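**Musix bench handling project: progress report, March**

Work package 2, demonstration and open day at the Fonalberg site

The open day was held in the upstairs workroom at Fonalberg, from 10.30 to 16.00. Around 300 people signed in at the front desk. Most came up to see the two-arm bench, either in the booked slots or between them. Staff from Halliday attended for the morning and were given a separate run-through of the control software.

The purpose of the day, as set out in the project plan, was to show the food handling task outside normal working hours and with visitors in the room. No new functions were added for it. The software was the version frozen at the end of the previous work package, and the arms kept the tools fitted in the winter: the parallel gripper on the left, the gloved hand on the right.

The task was the short one. Food items are laid on the cutting mat next to a bowl, and the left arm picks them up and transfers them to the bowl one at a time. The right hand holds a raised rest position until it is called on. Speed was limited to the lower setting all day, as agreed with the site safety officer.
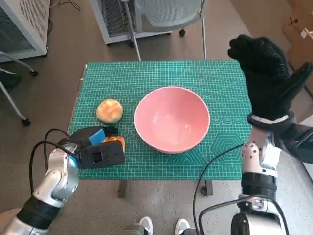
*Figure 1. Two-arm bench at Fonalberg, with the left gripper at an orange item and the bowl still empty.*

We completed 19 full demonstrations against a target of 16. Two further runs were stopped by the operator, one when a visitor leaned across the floor tape and one after a dropped item. Both were restarted from the beginning and are not included in the total. No injuries or damage were reported.

Grip on the round bun was less reliable than on the other items. The crust tends to flake under the finger pads, and the planner then reads the change in width as a slip and closes further. We lowered the closing force at midday, which reduced the fault but did not remove it. A fix is planned under work package 3.

The cable on the right arm needs attention. Its loop is longer than it should be and was re-tied twice during the day. Tinen has quoted for shorter cables on both arms, with delivery in four weeks.

Costs for the day came to £800, covering room hire, printed sheets and additional insurance. This is within the sum set aside for public events, and no transfer between budget lines is requested.

Outstanding actions:

- Order the Tinen cables once the quote is approved.
- Move the floor tape further from the table before the next visit.
- Send the run logs to Halliday in the format they asked for.
- Repeat the bun trials at three closing forces and report the results in the next period.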